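The Bin by the Door

Pacheco Street in Badthorpe has 53 houses, and at most of them the spring clear-out starts in April and stalls by May. The trouble is rarely the big furniture. It is the small stuff: jars with no lids, lids with no jars, pens, batteries, a key to a lock that went years ago.

The Ustura, a neighborhood swap shop, has been taking in that small stuff for three years. Last year it logged 3,552 items, and 1,016 of them were jars and other kitchen containers. Most went out again within a month. The shop's advice to people at home is dull and it works. Use one bin, one flat surface and one hour.

The bin should be plastic, with straight sides and a rounded rim that doesn't dig into your hands. Pick a bright color. A gray tub in a gray garage turns into part of the garage. Set it at the far end of the table, off to one side, so the middle stays free for whatever you're deciding on. A blue bin and a blue jar on a white top are easy to find at a glance, and a white top shows every crumb and stray screw.

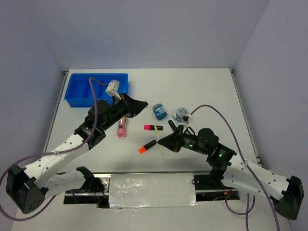
One reader wrote in to say the single bin was where the whole plan fell apart for her. She filled it in ten minutes, left it in the hall and ended up living around it until August. Two bins would have been worse, she added, but a smaller one might have been emptied.

She has a point about size. Sikotell, the shop that sells storage on the Badthorpe road, carries 282 kinds of bin and box, and the big ones sell best. Buy the one you can lift with one hand when it's full of glass.

Jars are a good place to start. Wash them, soak the labels off and match the lids before anything else goes on the table. Keep the number you used last winter, plus two. Wide mouths are worth more than narrow ones, and anything with a chipped rim goes in the glass recycling.

The Ustura takes drop-offs until 4 p.m. and asks that lids be screwed on.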